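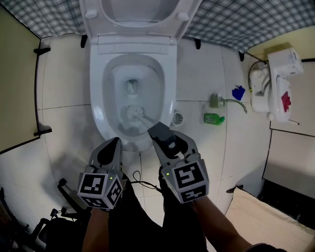

Habibur Haque wants to know why anyone needs a maintenance sheet for a pair of hand-held grippers, when the old ones at Wosedcombe went two winters on a wipe and a prayer. Fair question, and I was on his side until November, when the left unit started dropping its readings halfway through a session.

The sheet Clenura sent with the tools runs to 12 pages. I would bin most of it. The claim that the jaws "need no routine attention" is on page 9, and I don't believe a word of it for bathroom work. Pads pick up cleaner, cleaner picks up grit, and then the finger sticks in its guide.

What we do now, after each toilet run:

- wipe the marker faces with a barely damp cloth, no solvent
- open and close each jaw fully and feel for drag
- check the cable at the wrist end, where ours failed
- brush out the guide, then look at the finger screws

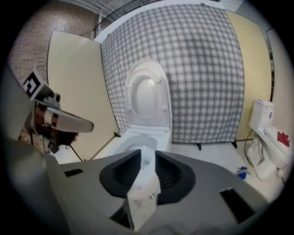

*Finger and guide, with the toilet bay behind.*

Engelbert Fuchs has the spare pads, part 307, in the Folent cabinet. They are supposed to last around 600 grips. I'll believe that when I see it – please write the fitting date on the bag so we can check. The replacement cable from Donnelly is still on order.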